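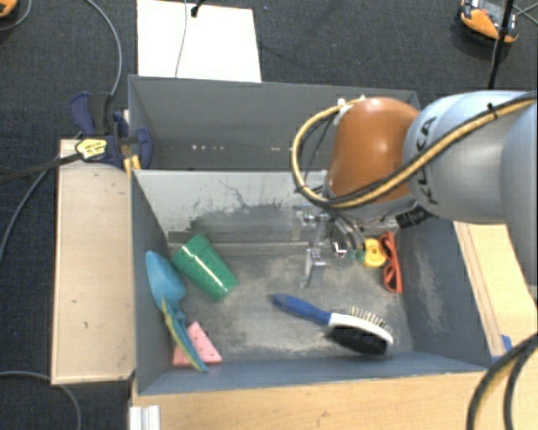

Why does the visitor badge printer at the Perport building produce blank badges after the lunch period?
The printer enters power-save mode after a period without print jobs, and the first jobs sent after it wakes are processed before the badge template has loaded. Blank badges should be voided at the front desk and reprinted.

Ticket 451
Category: Reception and Access Services
Location: Perport, main lobby
Equipment: Clidine badge printer, connected to the Hosard sign-in system
Priority: Medium
Status: Resolved, under observation
Opened: 2021-12-06

Problem as reported
Reception staff report that visitor badges print without a name, host or expiration time. The card is fed and cut normally. The fault occurs early in the afternoon and affects the first few visitors only. Badges printed in the morning are complete. Reception has been writing badges by hand, a practice not permitted under the visitor policy except during a power outage.

Log

Entry 1. Ticket received and assigned to Desktop Services. Reception was asked to keep all blank badges and to note the time on the back of each.

Entry 2. Ribbon and card stock inspected. Ribbon seated correctly. Card stock is the approved type. Print head cleaned using the standard kit. Test page printed in full. No change the following afternoon.

Entry 3. Sign-in records compared with the blank badges. In each case the visitor record in Hosard was complete and had been sent to the printer. The fault is therefore not in the sign-in form, and visitors do not need to enter their details a second time.

Entry 4. Printer settings reviewed. Power-save was set to 12 minutes. The setting had been off until August, when the printer was returned to factory defaults under ticket 322. The earlier ticket does not record that the setting was restored.

Entry 5. Fault reproduced by leaving the printer idle and sending a badge from the front desk workstation. The first badge was blank. The third and later badges were correct.

Entry 6. Power-save turned off. Badge template reloaded and saved to the printer's permanent memory. Printer left idle, then tested again. All badges printed in full.

Entry 7. Sadeghi, the service contractor for this equipment, was informed and has added the power-save setting to its checklist for factory resets.

Instructions to reception
Do not issue handwritten badges. If a blank badge is printed, void it in Hosard, select Reprint, and place the blank card in the shredding bin. Do not switch the printer off at the end of the day. If two blank badges are printed in a row, call the service desk and quote this ticket number.

Outstanding
The badge printer at the loading entrance has not been checked. A separate ticket will be opened for that unit. This ticket will close after 7 working days if no further blank badges are reported.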